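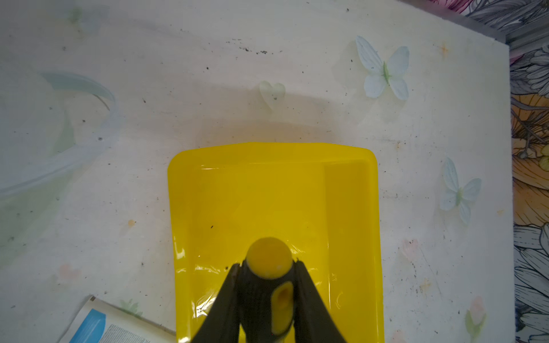

Page last changed: March 23, 2022

Unit 6 handout: The grasp that wasn't

Read this before the lab. Osvaldo Araújo will ask about it, and he can tell.

The case comes from our own tray-lifting exercise. The arm goes down to a yellow plastic tray, closes on the rim, lifts, and sets it on the shelf. In October the Maltard group ran it 200 times and logged 17 failures. In 16 of them the arm stopped and complained, as designed. In the last one it reported success, carried nothing at all to the shelf with great care, and released it.

What went wrong

The controller decided it had a grasp by looking at motor current. Over the threshold meant holding something. On the bad run the fingers went too deep, pressed on the floor of the tray, and the current rose nicely. Pushing on plastic and holding plastic look the same to a motor.

The depth error came from the wrist camera. A glossy tray throws white streaks back at the lens, and the height estimate took one of them for the rim. Yuzuki Higuchi found this by replaying the log at quarter speed, a job I recommend to anyone who thinks robotics is glamorous.

The safety part

The first fix was to raise the current threshold. Please don't. It makes the fingers push harder before anyone objects, and the next thing under them may be your hand. Deok-su Jin's fix was better: check finger width as well as current, lift 50 millimeters, then check both again.

The stop button worked throughout – it just had no reason to be pressed, the arm being so pleased with itself.

For the lab

Bring the log reader, installed. Find the first line in the failed run where the software believed something false. Write one paragraph on what a second sensor would have said at that moment. "Add AI" is not a sensor.

Hand it in to Asuka Sugiyama before you touch the arm.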